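Plattner 24 Tabletop Granular Sampler

Desktop unit, ships in June

The Plattner 24 is a standalone granular sampler for live sets and studio work. It records sound from a line or microphone input, cuts it into short grains and plays them back across 24 voices. You can run it with no computer attached. Everything you need during a set is on the top panel, and the menus hold only the settings you would normally fix before you play.

It replaces the Plattner 16, which we no longer build. Projects saved on the older unit load on the new one, but anything that used the old ring delay will sound different, as that effect has been rewritten.

What it does

Each voice reads from one of eight sample slots. A slot can hold a field recording, a held note, a drum loop or whatever is coming in at the input at that moment. Grain length runs from 2 to 500 milliseconds. Short settings give a buzzing tone that tracks the keyboard well. Long settings keep most of the character of the source, so a voice is still a voice and a piano is still a piano.

The Spread knob moves grains apart in time and across the stereo field. The Drift knob changes pitch by small random amounts. Both can be recorded as motion, up to 242 steps per pattern, and each step can be skipped or repeated from the panel. We get asked about the odd number fairly often. It is what fits in the pattern memory once the slot names are stored.

Live input can be frozen with the large button at the lower left of the panel or with a footswitch. The freeze holds until you press again. If you tap it in time with the clock, the unit trims the frozen section to the nearest beat - this can be switched off under Setup, Input.

Sounds included

The internal memory comes with 3,000 short samples in folders by source. Hwa-young Ham recorded the metal and glass folders, along with most of the bowed material. Ok-hee Ma made the factory patterns, and they are a good place to start if granular synthesis is new to you. All of it can be deleted if you want the room. A copy of the full set is on the download page for registered owners.

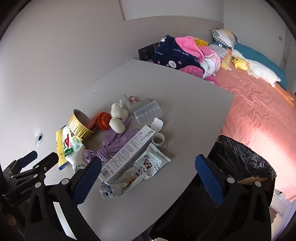
Can I use the Plattner 24 with a modular system?

Connect a 3.5 mm clock cable to Clock In and use the two CV inputs for grain position and pitch. Both accept 0 to 5 volts, and the range can be scaled in the Setup menu. There is no CV output on this model.

Connections

Stereo line input, two 6.35 mm jacks
Microphone input, XLR, no phantom power
Stereo main output, two 6.35 mm jacks
Headphone output, 6.35 mm, with its own level knob
MIDI in and out, 5-pin
USB-C for power, MIDI and file transfer
Clock In, 3.5 mm
Two CV inputs, 3.5 mm
Footswitch, 6.35 mm, latching or momentary

Audio over USB is not supported. File transfer works only when the sequencer is stopped.

Recording and storage

Samples are stored as 48 kHz, 24-bit WAV files. Other WAV formats are converted on import, and long files take a while. The card slot on the rear takes a standard SD card. Save to the card before a firmware update, because an update clears the pattern memory.

Effects

There are two effect slots, and they run in series. The first can be a filter, a bit reducer or Dumoslow, our tape-style slowdown. The second can be a delay or a reverb. Effect settings are saved with each pattern, so a pattern change in the middle of a long reverb tail will cut the tail unless Carry is on.

Dumoslow responds to MIDI clock but can also be played by hand with the wide knob at the right. At its lowest setting it stops the sound completely.

In the box

Plattner 24
USB-C cable
Printed quick start sheet
Four screw-on rubber feet

A power adapter is not included. Use one rated for 5 volts and at least 2 amps. Many phone chargers are fine, though cheap ones can add a whine to the headphone output.

Options

Jenalance carry case, padded, fits the unit with cables attached
Welular footswitch, momentary, 3 m cable
Rack ears, pair, black

Warranty is two years for parts and labor. Knob caps and feet are treated as wear items and can be ordered from the spares page.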